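Events and Live Entertainment, Level 2
Handout 3: Running order and ring crew for a small wrestling show
Tutor: Gerasimos Stefanou

Read this before the session at Drumthorpe. We will use the same hall plan as last time, so bring your copy. The show we are working from is the August one put on by Grotach, a small promotion that runs in sports halls and working men's clubs.

1. What a card is

The card is the list of matches for the night. On a small show it usually has six or seven, with an interval after the third or fourth. The person who decides the matches and the results is the booker. On a very small show the booker may also be the promoter, and may be wrestling too. For Grotach the booker was Shiyu Han and the promoter was Kwok-wai Liao.

The opening match should be quick and easy to follow. People are still finding their seats and buying drinks, so a long, slow contest gets lost. The match before the interval needs a strong finish that people will talk about in the queue. The match after it is often a comedy match or a tag match, which gives the crowd time to settle again. The main event goes last unless a title or a long-running story calls for something else.

2. Timings

A running order is written in minutes from doors, not in clock times. If doors slip, everything moves together and the sheet still works. Grotach allowed 30 minutes between doors and the first bell, 15 for the interval and 18 for the main event, entrances included. Undercard matches were shorter.

Entrances are the part students forget. A wrestler who stops to shake hands along both sides of the aisle can use up three minutes before the bell. Write the entrance on its own line, with the music cue beside it.

The referee carries the time. In most halls the timekeeper signals to the referee, who passes it to the wrestlers quietly during a hold. Agree the signals beforehand and do not change them during the show.
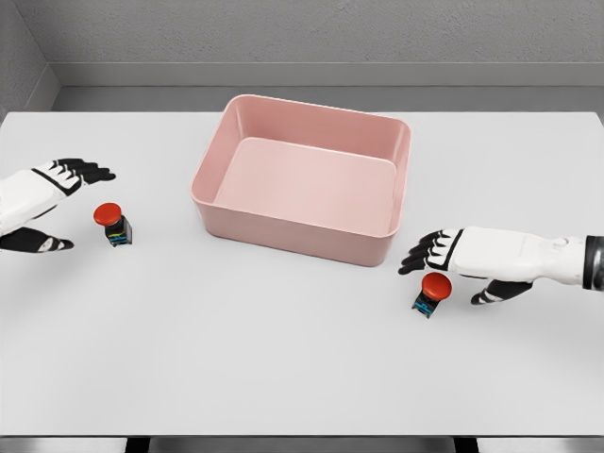

3. Ring crew

The crew puts the ring up, checks it, looks after it during the show and takes it down. Junhao Liao led the crew in August. His order of work was:

Posts and frame first, then the cross beams.
Boards laid from the centre outwards.
Padding, then canvas, pulled tight and laced underneath.
Ropes last, bottom rope first, tightened a little at a time on each side.
Turnbuckle pads tied on and checked by a second person.

After that at least two wrestlers should run the ropes and take a fall in each corner and in the middle. If a board moves or knocks, lift the canvas and fix it then. Doors do not open until the ring has been passed, and the crew leader signs the sheet.

During the show one crew member sits at each of two opposite corners. They collect jackets and belts, clear anything thrown in, and keep the front row back when the action comes outside. They do not react to the match or speak to the crowd.

4. Talking to the crowd

The ring announcer gives the type of match, the time limit if there is one, and the names. Check how each name is said with the wrestler in person. Xiaoqing Xia announced in August and wrote hers out by sound on cards. One wrestler works simply as Lü, and the card had the vowel marked twice.

Safety notices go before the first match and again after the interval. Keep them short: exits, no standing on chairs, move when the crew asks you to.

5. For next session

Draw up a running order for a seven-match card with one interval. Include a title match between Lü and Laden, and decide where it goes. Give a sentence or two on why you put it there. Mark every entrance, music cue and safety notice.

Bring two printed copies. One will be marked, and the other goes to the group who will be acting as your crew. Late work should go to me by email before the start of the session.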